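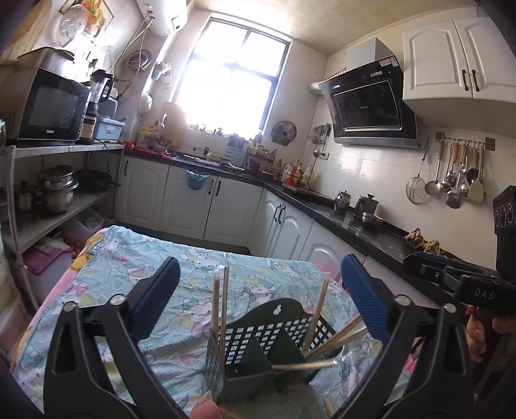 Figure 3. Dark green utensil caddy with wooden chopsticks, several bundles with clear plastic wrapping, on a printed tablecloth.

Filed under: Household Studies / Storage and Small Objects

3.2 Caddy geometry and chopstick placement

The caddy in Figure 3 has a tall back panel with a raised, curved top edge and a keyhole-shaped slot, so it can be hung from a wall or stood on a table. Square perforations cover the back panel. Dividers separate the interior into compartments, and the front wall is low. Salian's earlier survey of kitchen storage treated holders of this type as interchangeable with closed jars. We keep them apart, as the low front changes how a long utensil comes to rest.

A chopstick is supported at two points, its foot on the caddy floor and its shaft against a wall or divider. With a tall back and a low front, the lean depends strongly on the side from which the stick goes in. Bundles slanting over the side wall are coded "leaning", and those lying across the front are coded "transverse". Wrapped bundles were coded by the position of the sticks, ignoring any plastic above the tips.

The Nirach inventory lists 3,799 utensil placements from home kitchens, of which 800 involve chopsticks. Of these, 700 could be assigned to a single posture by both coders (Boersma and Salian). The remainder were mostly sticks resting on other sticks, and they are left out of the totals in the next section.

Loose chopsticks on the tabletop are recorded separately from those in the holder. Crossed sticks are entered as one group, following the Groen convention, even where the crossing involves only the tips. A stick lying diagonally across the front of the holder is counted with the holder. 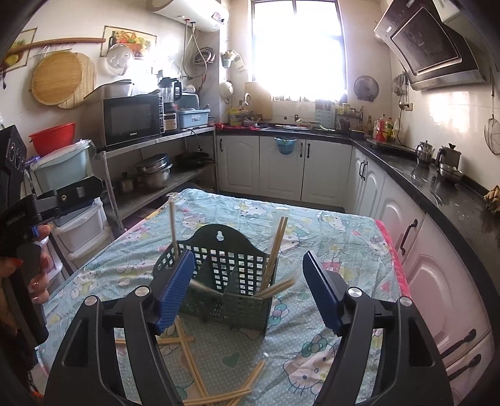
3.3 Posture totals

Upright and leaning placements are pooled in the totals. Transverse placements are reported alone.

Related items
Drying racks and drawer dividers in the Torkgate kitchens
Zondine coding manual, February revision
Wall-hung storage in small kitchens

Shares: 3 | Comments: 0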